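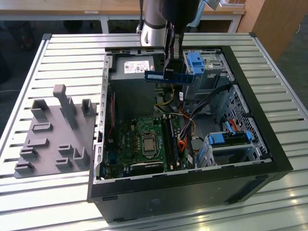

RAM module in the gripper over the open case, side camera

Which gripper for seating RAM, and do I need the wrist camera?

I'm comparing two grippers for putting memory into desktop towers. One is a Brirel parallel with flat fingers, the other an Okora linkage type, which is wider but has more grip. Budget for the whole change is 3000 including fingers. The case lies on its side on a slatted table and the arm comes in from above. My problem is clearance near the cables, and I can't decide if a wrist camera is worth the extra 1000. Anybody done both?

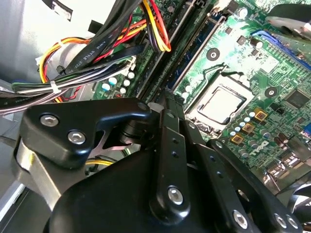 Wrist camera, memory slots and cabling in view

Answer 1

Go with the linkage type. We ran over 200 insertions on an Okora and the wider body was never the trouble, the cables were. Tie back whatever crosses near the slots before you start. Flat fingers let the stick tilt when you push down, at least ours did. I would keep the wrist camera. From the side you can't judge the angle of the slots well.
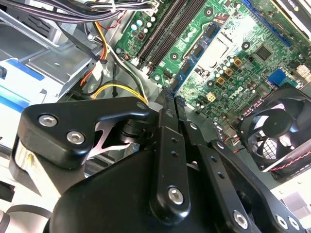 Wrist camera again, gripper pointing between the drive cage and the slots

The catch is that the gripper itself fills the lower half of the picture, so check what you can still see at full depth before you bolt the bracket on for good. Ours had to be moved twice.

Answer 2

Brirel is fine and cheaper. Never had tilt.

Answer 3

Depends on your controller. On the Diekmann the force limit is easy to set – on the Trernthorpe we had to write it ourselves. I'd try this order with either gripper:

1. Hold the module upright above the slots and stop there. Compare the side view with the wrist view.

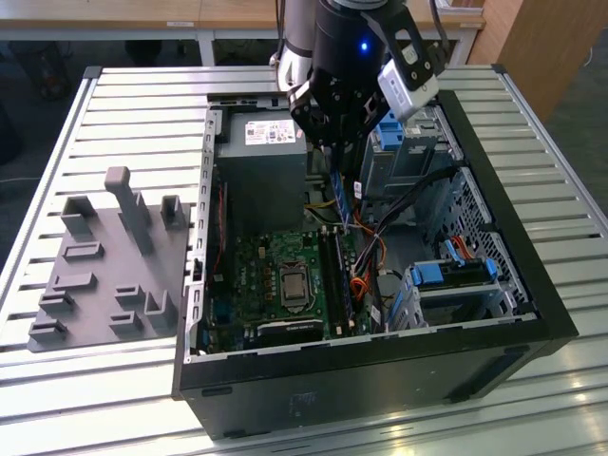
2. Lower it slowly until the edge touches, with the force limit on.

3. Push one end, then the other. If a latch doesn't close, back off and start over from step 1.

Log the force each time. You will have your answer on the fingers pretty quickly.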